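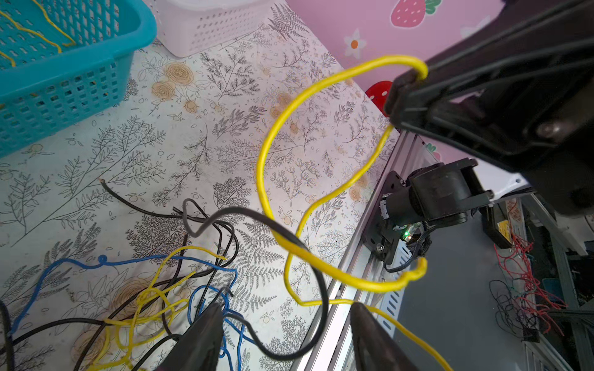 Brittany Cloutier asked whether the Handano fingers had been given a fair trial against the Vurkwood pair. The Institute of Poirier replied, in writing, that they had. Each pair was allotted 71 attempts at drawing a single wire from the tangle and placing it in a basket. The same controller served both arms.
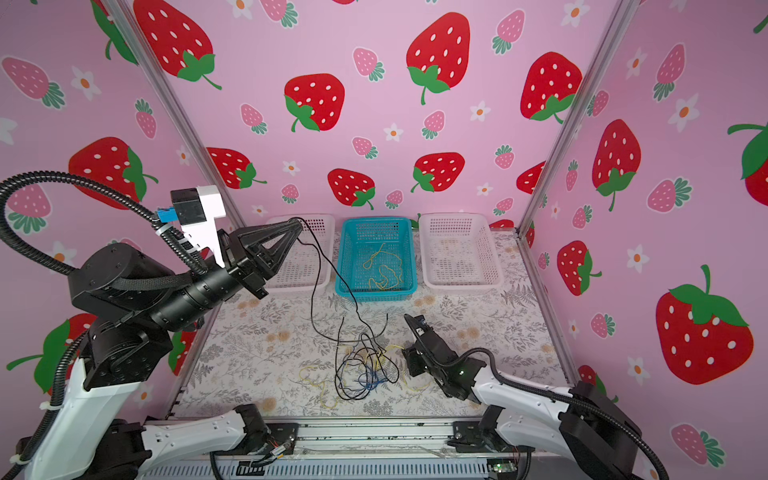
The Handano pair had closed on two wires at once in 29 of its attempts – a fault the Institute had recorded in March and declined to name. Miss Cloutier read the reply twice, signed for it, and requested a further 435 attempts, to begin after lunch.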